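Drustberg Hall kitchen & lettings meeting – 02/03/2023
Upstairs room, started late (key)

Apologies: two, both by text. Last minutes agreed, one fix – the boiler quote was from Ketilsson, not Proltgate.

## 1. Money

- Balance 3941 after the insurance went out.
- Lettings since December brought in 1154. Better than feared. Quilters have paid up to summer, dance class still owes for two evenings. Reminder going out.
- Electric bill is the sore point. Old heaters in the small hall left on overnight at least twice. Timer switch suggested again, agreed this time.

## 2. Boiler

Ketilsson came back, says pump is going but not gone. Quote 204 for the part and fitting. Proltgate came in at 209 but could not do it before the seed swap. Short discussion, went with Ketilsson. Someone needs to be there to let them in and show them the cupboard, the one behind the stacked chairs. They want the chairs moved first.

Thermostat cover is still missing. Look in the lost property box.

## 3. Kitchen corner

Long one. Complaints from the soup lunch that washing up piles on the one side and nobody knows where to put rinsed things. Agreed the teal basin stays in the corner by the blue tile-pattern walls and is for plates only. No cutlery in it, no dishcloths.

Metal strip along the edge of the counter needs a proper scrub, dirt and specks all the way along. Old toothbrush and soda, not the green scourer. Added to the spring clean list. Question whether to reseal at the same time – left for now, see how it looks clean. 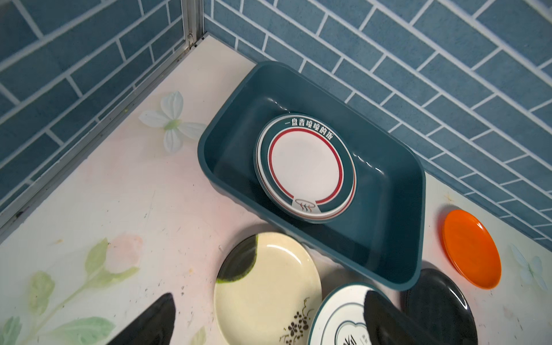 ## 4. Crockery

Plates get borrowed for parties and come back late or short. One proposal was to charge a deposit, another to lock the cupboard. Lock voted down, people lose keys enough already. Deposit agreed for outside hirers only, regular groups exempt. Wording to go on the booking form under the bit about candles.

Odd plates to be sorted before the seed swap. Keep the whites with the dark lettered rims together as a set, anything chipped goes in the box for the mosaic group. Do not buy more untill the sort is done.

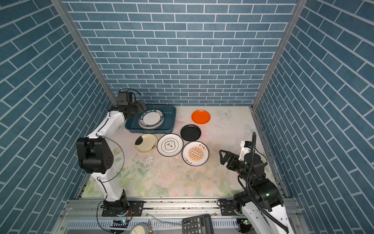 *Item 4 – plates for sorting, part of them stacked in the teal tray*

## 5. Seed swap

- Doors at ten, tables out the night before.
- Prukard are lending the long trestles again, need picking up by van. Van still to be found.
- Labels: last year's ran when the watering can went over. Use pencil.
- Tea and cake by donation. Gluten free on its own table this time please, not next to the scones.
- No bulbs in paper bags, they went moldy.

## 6. Parking

Drustberg Road neighbors unhappy again about the driveway being blocked. Cones to go out for all evening bookings, hirers to be told when they collect the key. Cones live in the porch – one has gone missing, check the hedge.

## 7. AOB

Piano tuning, defered. Noticeboard glass cracked, tape for now. Request for a second coat rail, yes if we can get one free.

Closed just after nine. Next meeting same room, bring the cupboard list.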